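Board seats on the side: notes after the second year

I have now held two non-executive seats for a little over two years, one at Grondevent (ventilation parts, family owned) and one at Hosis (billing software for clinics). Before that I spent most of my working life on the operating side, the last stretch of it at Ridgeway as head of supply. A few people have asked how the time and money work out. I kept a log, so I can answer with numbers.

Time first. Last year the two seats took 424 hours between them. Meetings were the small part. Grondevent holds six a year, Hosis holds eight, and none ran past three hours. Reading took the most: a Hosis pack is usually 60 pages, sent out late in the afternoon, and I read every page with the previous pack open next to it. The rest was travel, calls between meetings, and one refinancing at Grondevent that used up most of May.

Fees are paid monthly through payroll at both firms. Grondevent also offered shares. I declined them, mainly for tax reasons, and would do the same again.

What I check when a pack arrives, in order:

Cash, and the forecast for cash from three months ago.
Any figure whose definition has changed.
Customers lost, by name.
Actions from the last meeting that have gone quiet.

The second item has been the most useful. Hosis changed how it counted an active clinic between two packs, and the total went from 910 to a lower number with no note. There was a fair explanation. It should still have been on the page, and the template now has a line for it.
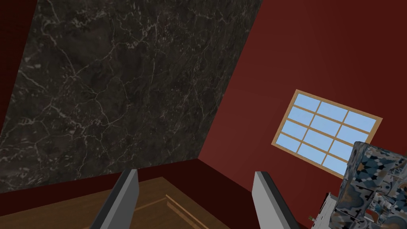
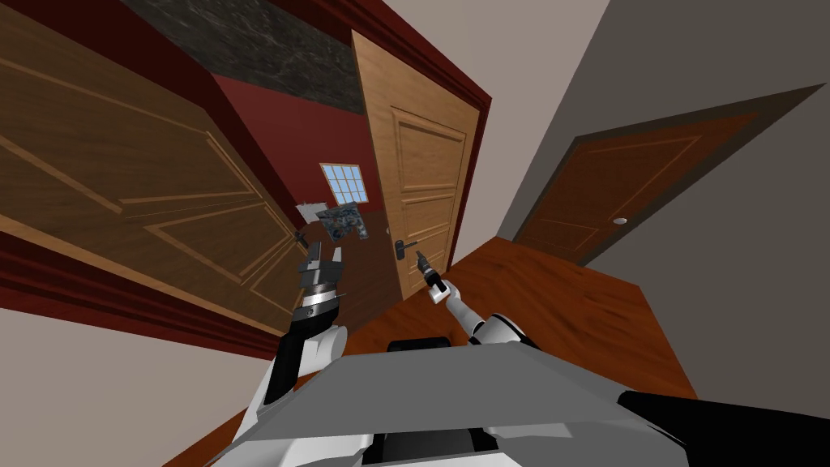
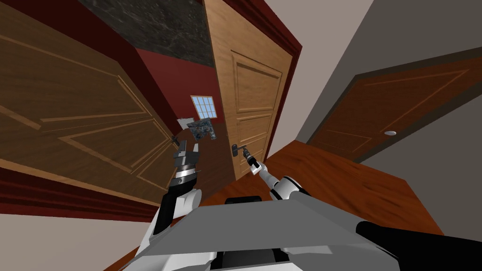
Source: computer-rendered views, author's collection

On letters of appointment: read the notice clause. Mine at Grondevent is one month either way. The first Hosis draft had six months on my side and one on theirs, and it was corrected when I raised it. Ask for a copy of the directors' insurance policy as well, meaning the full wording and not the broker's summary. Check whether cover continues after you leave, and for how long.

I was approached about a third seat this spring, at Zisard, who make test equipment. I spent roughly 15 hours on it before saying no. The accounts were in order and the chair was direct about the problems. The difficulty was the calendar -- their year end matches Hosis's, so both audits would have landed in the same fortnight.

One change for the coming year. I have asked both firms to put the longest paper first on the agenda. At Grondevent the property paper had been last at four meetings running and was deferred at three of them. Hosis has agreed. Grondevent is thinking about it -- the agenda is set a quarter ahead there, so the earliest it could start is the autumn meeting.

The log is a plain spreadsheet with columns for start time, end time, firm and type of work. I fill it in the same evening. I tried doing it at the end of the month and the hours came out too low.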